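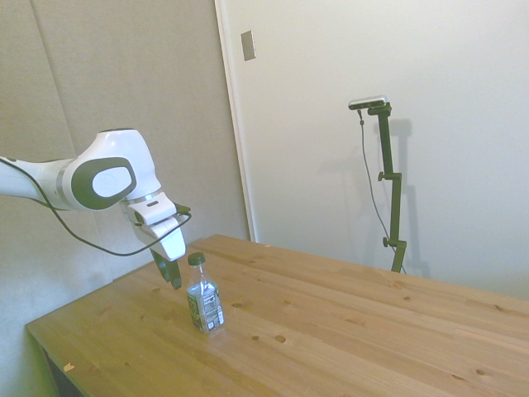
# Chapter 4: Small Drink Bottles

## 4.1 Scope of the chapter

A single-serve drink bottle is an assembly of three parts: a body, a closure, and a label. Each part is usually made by a different supplier, on a different machine, to a different tolerance. The assembly must stand upright on a flat surface, survive filling and transport, open by hand, and close again. This chapter treats the geometry of the bottle and the way that geometry governs standing, gripping, and labeling. Chapter 5 takes up filling. Resin selection was covered in Chapter 3 and is repeated only where wall thickness depends on it.

After working through the chapter, the reader should be able to

- name the regions of a bottle and give the main load on each;
- calculate the tipping angle of a partly filled bottle;
- compare round and squarish bodies for stiffness, packing, and label area;
- read a closure drawing and identify the sealing surface.

The symbols used are listed at the end of Section 4.2. Lengths are in millimeters unless stated otherwise.

## 4.2 Regions of the bottle

From top to bottom, a bottle is divided into the **finish**, **neck**, **shoulder**, **body**, **heel**, and **base**.

The finish is the threaded portion that receives the cap. It is formed first, in the injection step, and it does not change shape when the rest of the bottle is blown. For this reason the finish is the most accurate part of the container and the part from which other heights are measured.

The neck joins the finish to the shoulder. In a clear plastic bottle with a narrow neck and a broad body, the material must stretch a long way over a short height, and the wall thins quickly. Designers often place ridges on the shoulder to recover some of the lost stiffness. The ridges also break up reflections, so that small variations in wall thickness are harder to see on the shelf.

The body carries the label and takes the force of the hand. The heel is the curved transition between the body wall and the base. It is the region most often damaged in drop tests — a sharp heel concentrates stress, while a generous one reduces the footprint on which the bottle stands.

The base is seldom flat. Most bases are pushed upward at the center so that contact with the table takes place along an outer ring or at a set of feet. A base that bulges downward even slightly produces a *rocker*, a bottle that turns or tilts when touched.

**Symbols.** The total height is *H*, the width across the flats of the body is *w*, the width of the standing ring is *s*, and the height of the center of gravity above the base is *h*. The tipping angle is *θ*.

## 4.3 Round and squarish bodies

A round body resists internal pressure well. The wall is loaded almost entirely in tension, and the shape has no reason to change. Carbonated drinks are therefore sold in bodies that are round or nearly so.

A body with flat sides behaves differently. Under pressure the flats bow outward; under vacuum they pull inward. The effect is visible when a hot-filled bottle cools. If the drink is still and is filled cold, these loads are small, and a squarish body becomes practical. Its advantages are in packing and presentation. Square sections leave less unused space in a carton, and a flat panel shows printed text without curving it away from the reader.

The corners of a squarish body are always rounded. A true corner would be thin, would scuff in transport, and would lift the edge of any label wrapped around it. In the Nitholm bottle, which serves as the worked case in this chapter, the body is 65 wide across the flats, and each corner has a large radius that blends into the shoulder above it.

## 4.4 Standing and tipping

A bottle standing on a level table remains upright as long as a vertical line through its center of gravity falls inside the standing ring. For a bottle pushed slowly to one side, the limit is reached when

tan *θ* = *s* / 2*h*

The expression assumes that the contents do not move. In a full bottle this is nearly correct. In a partly full one, the liquid shifts toward the low side and the true tipping angle is smaller than the value calculated. An empty bottle is a separate case: its center of gravity is set by the wall and the cap, and it may lie higher than that of the same bottle half full.

**Worked example 4.1.** The Nitholm bottle has a total height of 225 and a standing ring 49 wide. The ring is narrower than the body, as the heel takes up the difference on both sides. With the center of gravity taken at half the total height, find the tipping angle.

*Solution.* The height of the center of gravity is *h* = 225 / 2 = 112.5. Then tan *θ* = 49 / 225 = 0.218, and *θ* = 12.3°.

The assumed position of the center of gravity is high for a filled bottle. The shoulder and neck hold little liquid, so most of the mass lies in the lower part, and the real angle is larger. The result should be used as a lower estimate for a full, capped bottle on a rigid surface.

Friction decides whether the bottle tips at all. A push applied near the cap tends to tip the bottle. A push applied low on the body tends to slide it. On unfinished wood, the change from sliding to tipping occurs at a lower height of push than on polished stone.

## 4.5 The closure

The cap is a shell with an internal thread and a sealing feature, either a separate liner or a molded ring. The thread draws the cap down; the sealing feature closes the gap. Readers new to closure drawings often take the thread as the seal. It isn't one, and on many finishes the thread is interrupted by vertical slots that let gas escape during opening.

Cap color has little effect on function, but it affects inspection. A black cap gives a strong edge against a clear neck, and a crooked cap is easily found by eye. A clear or white cap may require side lighting to show the same fault.

Opening torque falls during the first days after capping and then levels off. Tan and Štěpánek, in the Arneck trials, recommend that torque be measured 2 days after capping and again at the end of storage. Values taken straight off the line are useful for adjusting the capper and for little else.

## 4.6 The label

A wraparound label is fixed at its leading edge and overlaps itself at the trailing edge. On a squarish body the overlap is placed on a flat, away from the corners. Dark grounds, such as deep green or black, hide the overlap well. Small text and bar codes need a light ground, and the usual arrangement is a white panel set into the darker field. The panel is kept to one flat where possible — a code bent around a corner may fail to scan.

The upper edge of the label should stop below the shoulder ridges. A label that climbs onto a ridge wrinkles at that point and traps air.

## 4.7 Terms introduced

**Finish:** the threaded opening of the container.

**Heel:** the curve joining the body wall to the base.

**Rocker:** a bottle with an unstable base.

**Standing ring:** the line of contact between base and table.

Section 4.8 begins with the measurement of wall thickness, for which the reader will need a caliper, a permanent marker, and an empty bottle that can be cut open.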